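From: Gualtiero Bortolotti
To: Timber Finishing list
Date: April 12, 2019
Subject: Re: Shellac sealer under waterborne topcoat, white bloom at edge

On the Plulletholm job, the original poster wrote:

> We have a run of tabletops where the topcoat has gone milky in a band
> along the edge, 70 mm wide at worst. Sealer was flake shellac, one
> brushed coat, then three coats of the Zuccaro waterborne satin. The
> centre of each top is clear. Shop humidity was 98 per cent on the
> morning of the second coat. Is this the shellac or the topcoat, and
> do I have to strip?

The band is more likely to be in the topcoat. Waterborne acrylics coalesce poorly when the water can't leave the film, and at the humidity you quote it can't. The edge suffers first when the brush is unloaded there and the film is left heavier. If you have a wet film comb, put down a test strip at your normal rate and read it at the centre and at the edge. I would expect a clear difference in colour of the cured film once the readings diverge.

Shellac is a possible second contributor. Waxy flake under a waterborne coat gives adhesion trouble before it gives haze, so do a cross-hatch test on an offcut finished in the same batch. If the tape lifts the topcoat cleanly off the sealer, the flake wasn't dewaxed and the whole lot has to come off. If it holds, leave the sealer alone.

For the repair, move the tops to a dry room and leave them there for a week before touching anything. Light bloom often clears in that time. If it doesn't, abrade the band with a grey pad, wipe down, and recoat the full surface. Spot recoating at the edge will leave a visible lap in satin.
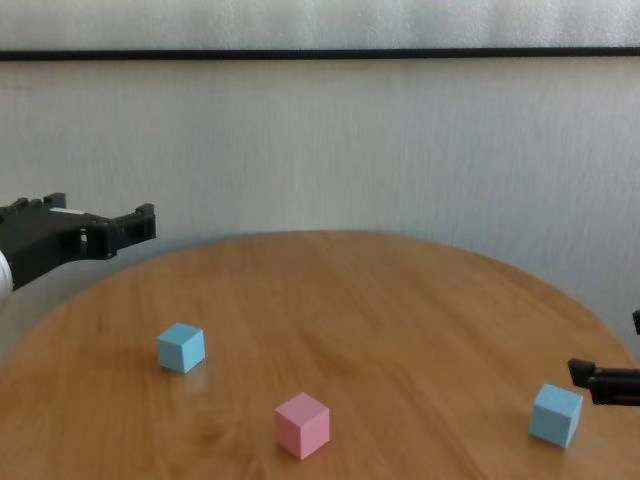
Can the satin be thinned to help it level in humid weather?

Adding water makes the haze worse in those conditions. Use the maker's retarder within the limit on the data sheet, or wait for a drier day.

On the grain raising you mentioned further down: one brushed coat of shellac is thin protection on open-grained stock. We went to two coats at the Iltham shop, denibbed between them, and stopped seeing raised fibre under the first waterborne coat. Ring-porous timbers still need a filler if the client wants a flat surface.

Pavetti sell a moisture meter with a surface probe that is adequate for this work. Record the reading with the batch number on the job card. Ours for the last humid spell is card 2207 and I can send a scan off list.

Please post the cross-hatch result when you have it.

Gualtiero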